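Liltunholm Kids > Science > Robots > How Robots Learn

We use cookies to remember which pages you like. OK / Change settings

How do you teach a robot to handle a pill bottle?

Hi, I'm Tracey Bloxham, and I get to work with robot arms all day (I know, lucky me!). Our project is called Didosach, and we want to find out how many tries a robot needs to see before it can do a small, fiddly job by itself.

Think about opening a bottle. One hand holds the bottom, the other grabs the cap, and you don't even think about it. A robot has to learn where each hand goes, how hard to squeeze and when to let go. Phew!

So we steer the arms ourselves, over and over, and the computer saves every move. Each one of those is called a demonstration. We've saved 2,974 of them so far!

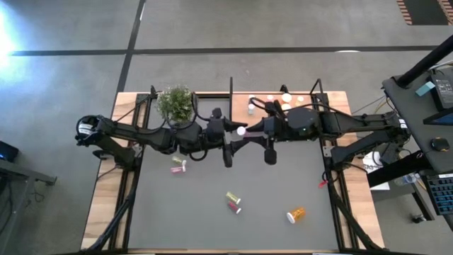

Two grippers, nearly tip to tip, with a small white round thing between them.

After that comes the training. A program called Lostar looks at all those saved moves and hunts for patterns, kind of like you watching your big sister tie her shoes until your own fingers get it.

My teammate Getachew Gebremichael wanted to know if more practice always helps. We trained one robot brain on just 300 demonstrations and another on the whole pile, then gave both the same test. The small one got 58 tries out of 100 right. The big one did better, but mostly on see-through bottles like the orange kind, because shiny plastic is really tricky for a camera! On plain white caps the two came out almost the same, and we're still arguing about why.

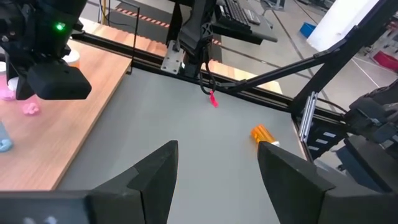

Try it at home

Grab a friend and an empty plastic bottle with a screw cap. You each get one hand, and you can only use your thumb and one finger. Now take the cap off together without talking! My team needed 8 goes in August before we stopped dropping it.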